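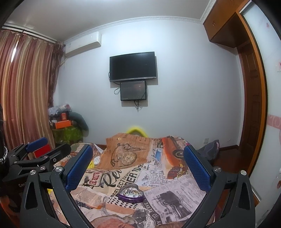 Droriro Reports Gains in Robot Handling of Small Household Items Using Hand-Held Gripper Recordings

CUNVILLE, December - Droriro, a research company working on robot manipulation, today released the results of a study on how robots can learn to pick up small, easily spilled household items from recordings made by people in their own homes. The study, conducted with the Worum laboratory in Cunville, found that a robot arm trained on home recordings completed more pickup tasks in unfamiliar rooms than the same arm trained only on recordings made at a laboratory bench.

The method relies on a hand-held gripper with two facing jaws and textured finger pads. A person holds the tool and uses it to carry out an everyday task, such as lifting a tin of jewelry from a bed, while a camera on the tool records the view past the jaws. The recordings are then used to train a control policy for a robot arm fitted with a matching gripper. No robot is needed in the home while the recordings are made.

"Most of our earlier training material came from a clean table under even light," said Kornél Sárközi, who leads the manipulation group at Droriro. "The policies we built from it worked well on that table. When we moved the arm into a furnished bedroom, the results dropped sharply, and patterned fabric was the most common source of trouble."

The study paid particular attention to soft and heavily printed surfaces. A bedspread covered with lettering and pictures presents edges and shapes that a vision system can mistake for objects, and the surface gives way when a gripper presses on it. An open container of rings adds a further difficulty, as a small tilt during the lift can spill the contents.

Participants recorded in 38 homes in and near Cunville. They were asked to leave their rooms as they were, with clothing, bags, cables and furniture in their usual places. Each participant received a short introduction to the gripper and was then free to choose the order of tasks and the direction of approach. The research team kept recordings in which the first grasp missed and was corrected, and reports that these were among the most useful in training.

For the evaluation, the team ran 300 pickup trials in rooms that had not appeared in the training material. A trial was counted as a success when the arm lifted the container clear of the surface, held it level and set it down on a marked spot without losing any of its contents. The policy trained on home recordings succeeded in about two-thirds of the trials. The policy trained on bench recordings alone succeeded in fewer than half.

The difference between the two policies was largest on quilts and bedspreads and smallest on bare wooden tabletops. Lighting had less influence than the team had expected. Containers with low or slippery rims remained difficult for both policies, and most of the spills in the evaluation occurred while the container was being set down.

The researchers also note several limits. All of the trials used one type of gripper and a single arm. The tasks were short and involved one object at a time. The study did not test objects partly covered by fabric, and the rooms used in the evaluation were all in the same region as those in the training material.

"We would not describe this as a finished household robot," Sárközi said. "It is a result about training material. A person with a simple tool can show a robot far more kinds of rooms than we could ever build in a laboratory, and the effect of that variety can be measured."

Work on the project took 18 months and was supported by a research grant from the Painemal Fund. A second phase will extend the method to two-handed tasks, including opening lids and sorting small items between containers - a step that calls for a pair of grippers recorded together. Recruitment of households for that phase is under way.

A technical report describing the training procedure and the full trial results is available from Droriro on request. Participating households reviewed their recordings before release to the research team and could withdraw any of them.

About Droriro
Droriro develops methods for teaching robots everyday manual tasks. The company is based in Cunville and works with university and independent laboratories on manipulation, tactile sensing and robot learning.

Media inquiries may be directed to the Droriro press office in Cunville.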